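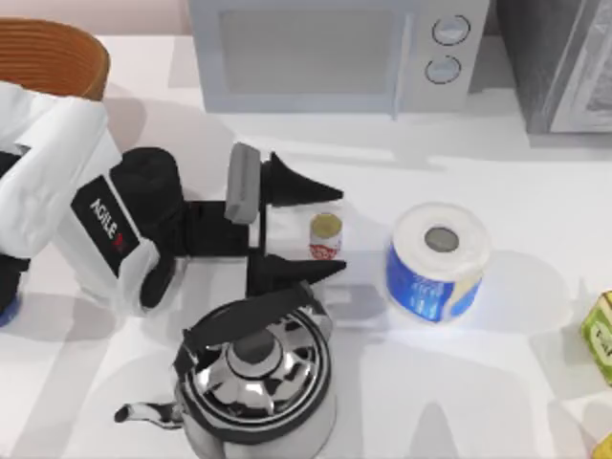
Saddle checks should be part of the livery bill

Most yards will chase you for a missed worming count within the week. The same yards will let a horse go two years without anyone qualified looking under its saddle. I think that is the wrong way round, and I would like to see saddle checks written into livery contracts.

A horse changes shape more than its owner notices. Mine came out of last winter narrower behind the shoulder, and by March the saddle that had fitted in autumn was tipping forward. I put his short stride down to hard ground. Naheed Sethi, who fits for several yards on the Ganholm side, found the problem in a few minutes and reflocked the panels that afternoon. I had been riding him like that for 7 weeks.

The usual objection is money. A visit here costs £100 if the fitter comes out for one horse. At Randinside they book a fitter twice a year for the whole yard, and the travel is shared. Rafia Rajput, who runs it, puts the charge on the monthly bill with the hay. Two owners grumbled at first. Both are still there.

The other objection is that owners should be free to choose. They still can be. A contract need only ask for a dated note from a qualified fitter, whoever that is. Someone who swears by their own person can go on using them.

I would leave out the pads. Tack shops are full of gel and sheepskin sold as a cure for a bad fit, and a thick pad under a tight saddle makes it tighter – like an extra pair of socks in small boots.

Cunder yard is redoing its contracts for the new year. I have asked for a saddle clause and am waiting to hear.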